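Can it tidy up yet?

Every few months somebody at the club asks me whether there's a robot that will clear up after a session, and for years I've been able to say no and go back to my tea. This month I have a longer answer, and I'm rather excited about it.

Veronika Takács came over to Clerthorpe in November to talk to us about household chores and machines, and she brought the sort of news I like best, which is news with the dull bits left in. She works on picking up small things: pegs, socks, bottle tops, shuttlecocks. If you've ever wondered why a factory robot can weld a car door all day and yet there's still nothing at home that will put the toys back in the box, small things are most of the answer.

Take a shuttlecock. It weighs next to nothing, it rolls in a curve when you nudge it, and the skirt gives if you pinch it too hard. Grab it by the base and it's easy enough. Grab it by the skirt and you may squash it, or it may pop out of the grip and skitter off across the table. You and I sort this out without thinking. A machine has to work out which way round the thing is lying before it even starts to close its fingers.

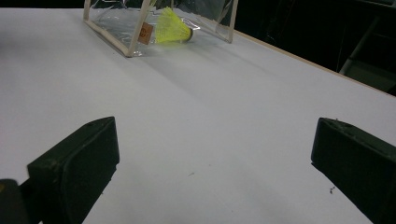
Then there's clear plastic, which Veronika talked about for a good quarter of the evening (and I could have listened to more). Cameras struggle with it. They see the glare on the wall of a box, or they see straight through to whatever is inside and reckon they can reach directly for it. People know to go in over the top. Teaching that to a machine takes a great many goes, and her group has gathered almost 3000 of them, all done by human hands holding the same kind of gripper the robot will use.

So how well does it do? Her latest test was 300 attempts at moving one small object from a table into a container, with 11 different objects taking turns. Hard ones with flat sides went very nicely. Soft and springy ones were a lot patchier, and anything that had to come back out of a container was worse again. She was cheerful about all this, and so was I, as 4 years ago she couldn't have run the test at all!

The shop floor will get there first, I think. Pomico already has a machine dropping spare parts into trays, and it copes because the trays are always in the same place and the parts are always the same parts. A kitchen table after tea is a far harder job - different every evening, badly lit, and usually with a cat on it.

Veronika has promised to come back in the spring with the next round of results. If you have a fiddly household object you'd like her to try, drop it in the tub by the door at Clerthorpe with your name on it. Nothing sharp, please, and nothing you'd be sad to get back slightly bent.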